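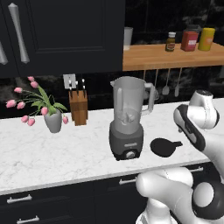
Cozinha simulada, braço à direita, liquidificador no meio da bancada.

15 de fevereiro de 2021 — caderno do projeto Todico, turma de robótica

Cena nova carregando sem erro! Passamos a semana brigando com as texturas e hoje o mármore, a madeira da prateleira e o azul-escuro dos armários entraram de primeira. Dá outro ânimo trabalhar num ambiente que parece cozinha de verdade, depois de tanto tempo com cubos coloridos sobre um plano cinza.

Tarefa da rodada: levar a garra até a peça preta deitada na bancada, fechar e levantar. Registrei a peça como "frigideira" no arquivo de objetos, mas de cima ela pode passar por uma tampa escura, e o classificador da equipe Jugah vai ter a mesma dúvida. Sugiro usar "objeto_preto" até a gente fechar a lista de nomes.

Rodamos 936 episódios com o planejador antigo e depois trocamos para o Flilis, com a mesma semente. Diferença enorme na aproximação: o punho desce inclinado e já não fica oscilando antes de fechar. O cabo é curto, então sobra pouca margem para os dedos — sete milímetros de erro lateral e a pega vai embora. Testar amanhã pegando pela borda.

O jarro do liquidificador continua chato. É translúcido, e o mapa de profundidade sai furado bem na região da alça. Por enquanto deixei uma caixa de colisão simples em volta do conjunto todo, jarro e base. Gasta espaço, mas o braço parou de tentar passar por dentro.

As tulipas também pesam: são hastes finas abertas para todo lado, e a malha de colisão delas custava mais que a do robô inteiro. Troquei por um cilindro em volta do vaso e o passo de simulação caiu para 13 ms. Fiquei feliz demais com isso!

Pendências:
— exportar o registro no formato do Indeo (o campo de força ainda sai vazio)
— variar a iluminação, o fundo preto e cinza brilha muito em certos ângulos
— chegar a uns 4000 episódios antes da apresentação para a turma
— conferir a massa da peça preta, deixei o valor padrão

Se alguém for mexer na cena, copie a pasta antes. O arquivo bom é o que está sem sufixo.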